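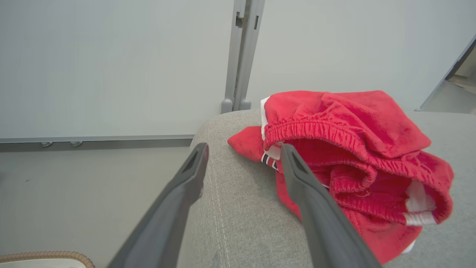
Elico revises care guidance for upholstered sofa arms

Furniture supplier Elico has issued revised care guidance for its light-coloured woven sofas, with most of the changes concerning the arms. The new text replaces the leaflet packed with the Vuorinen range and applies to all covers in that range, fixed and removable.

The main change is a section on clothing left on the furniture. The previous leaflet dealt with food, drink and pets but did not mention laundry. Elico says the arm is the part of the sofa most often used as a resting place for clothes on their way to or from the wash, and that dye transfer is now the second most common subject of enquiries to its service desk, after loose seams.

The company logged 2123 enquiries about fabric covers in the past year. Of these, 217 concerned colour marks on an arm. Red and dark blue garments were named most often by customers, and sportswear more often than any other type of clothing.

"A pair of shorts dropped on the arm for a minute is not a problem if the shorts are dry," said Tiina Heinonen, who edits the company's product guidance. "The cases we see are damp items left overnight, usually in a heap. The cloth underneath stays moist and the dye has time to move."

Under the new guidance, damp clothing should be kept off the covers altogether. Dry clothing in strong colours may be laid on the arm but should be washed separately at least once before it is left there for any length of time. Garments with zips, hook fastenings or stiff printed panels should be placed with those parts facing up, as they can pull threads in an open weave.

For fresh marks, the leaflet advises blotting with a white cloth and cold water, working from the outside of the mark inwards. Rubbing is to be avoided. Hot water, bleach and stain removers sold for clothing should not be used on any cover. Removable covers can be washed at 30 degrees and should be refitted while very slightly damp. Marks older than a day should be referred to the service desk before any cleaning is tried.

The section on wear has also been rewritten. Elico now asks owners to vacuum the top and front face of each arm with a soft brush once a month, using low suction. Small loops of pulled thread should be eased back through the weave with a blunt needle and never cut.

Ramil Padilla of the textile workshop Wusus, which tested the covers for Elico, said the front edge of the arm showed wear before the flat top in all samples. The workshop used a rubbing test of 1000 cycles on each area, followed by contact with a dyed test cloth, first dry and then damp, for 45 minutes. No colour change was recorded in the dry test. The damp test left a visible mark on the two lightest shades.

The revised leaflet will be packed with new sofas from March. Owners of existing models can request a printed copy from the service desk or collect one at the Hummont showroom, where replacement arm covers are also stocked in all current shades.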